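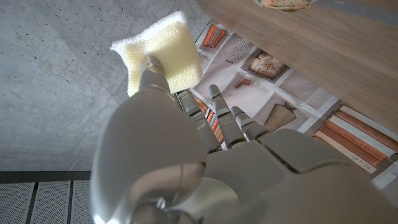

The Skinder Letter - Issue 1177

Okay, so I finally gave in and bought the Raketti Table Revival Kit, the one a bunch of you have been writing to me about since the spring cleaning issue. I paid for it myself ($26, plus shipping that I'm choosing not to think about) and I've now had it long enough to have feelings. Mostly good feelings! One grumpy one, and we'll get to that.

First, the patient. My kitchen table is oak, it came with the apartment, and it has been through a lot. There was a ring by the window where I keep my coffee, a cloudy patch from a casserole dish I put down without a trivet in May, and a kind of general dullness over the whole thing, like an old penny. I'd been hiding the cloudy patch under a fruit bowl. It is not a small fruit bowl.

What you get for your money is a can of oil, a smaller can of wax, two cloths, an applicator sponge, and a fine pad marked 4000, plus a folded sheet of instructions that opens up to the size of a road map. I like a big instruction sheet. I spread it out on the floor and kept my knees on the corners. The cans open with a screwdriver and close again properly, which I can't say for the Breltov kit I had before this one. The Breltov can never sealed right after the first go, and I found it a few months later with a skin on it like cold gravy.

Raketti says to wash the table with plain soap and water, let it dry overnight, rub it down with the pad, wipe off the dust, then oil. I did the washing after dinner and left it alone, and that part was easy. The rubbing down was less easy. The pad is so fine that for the first few minutes I was sure it wasn't doing anything at all, and then I ran my palm over the part I'd done and the part I hadn't, and oh my goodness. Silk and toast. I put on a podcast and kept going with the grain.
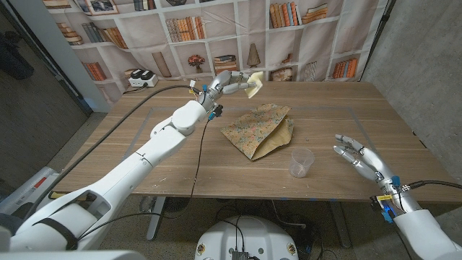
Corinne Haldeman
Home and Kitchen Columnist

The oil is thin, almost like apple juice, and it smells of oranges with something a bit like pencil shavings behind it. I didn't mind it, but my kitchen is tiny and I had both windows up. If you get headaches from that sort of thing, I'd do it on a warm day and then go out for a long lunch.

You pour a little puddle, spread it, wait fifteen minutes, and wipe off everything that hasn't soaked in. Do please wipe it off. I got lazy over by the wall end, thinking I'd leave a bit extra for luck, and it dried tacky and I had to go back over it with more oil to loosen it up. The sheet does warn you. I'd read that bit, too!

One more thing about the cloths, and I mean this seriously: don't wad them up and throw them in the trash when you're done. Oily rags can heat up by themselves and start a fire. Raketti puts this in a box on the instructions, and I wish it were printed on the can as well. I lay mine out flat, outside, on the concrete step, away from everything, until they're completely dry and stiff.

I ended up doing four coats of oil over four evenings. The kit says two is enough for most tables, and it probably is if yours hasn't been living the life mine has. After the second coat the color had come back, a nice warm honey, and the coffee ring had gone from "what happened there" to something you'd only see if you crouched. The casserole patch took all four and it's still there, faintly, in the morning light. I've made my peace with it. The fruit bowl has moved to the counter.

Then the wax. This is the grumpy part. The wax comes out of the can hard as candle stubs, and the sheet tells you to "apply a thin, even film." With what, a chisel? I stood the can in a bowl of warm water for a while with the lid on and it softened up nicely, but there isn't a word about that in the instructions and I wasted a good chunk of it making crumbs. I wrote to the company through their website and got a friendly reply the same afternoon, suggesting the bowl of warm water. So put it on the sheet, please, Raketti!
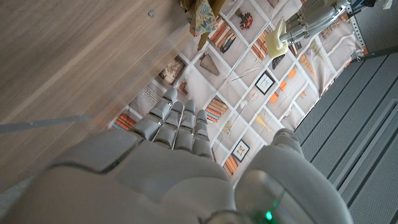

By Corinne Haldeman

Once the wax was on and buffed, though, I was very happy. It has a low, soft shine, more like an eggshell than a bowling alley, and water beads up on it beautifully. I've had it through pancakes, a spilled glass of red wine (wiped up fast) and a whole afternoon of envelope stuffing, and it still feels smooth. I did put a hot mug straight down on it by accident and got a very pale ring, which buffed out with a dab of wax and some elbow work.

A few people asked how it stacks up against the Oda oil, the one in the tall bottle. I used Oda on my cutting boards all last year and I still like it for that. It's thicker and it goes on slower, and there's no wax to wrestle with, so for a board or a set of spoons I'd stay with it. For a full-size table I'd go with Raketti. It spreads so much further, and I have well over half the can left.

The sponge is fine. It's a sponge. It did the oil without shedding, and I used an old T-shirt for the final buffing instead of the cloths that come in the box, which are a little linty right out of the package. Wash them first, or raid the rag drawer.

So would I buy it again? Yes, for the oil alone, and I'd love it if they sold the oil alone. I've got my eye on the hallway bench next, and after that the bathroom shelf, which has a nail polish situation. If any of you have used this on walnut, write in and tell me how dark it went, I'm a bit nervous about it.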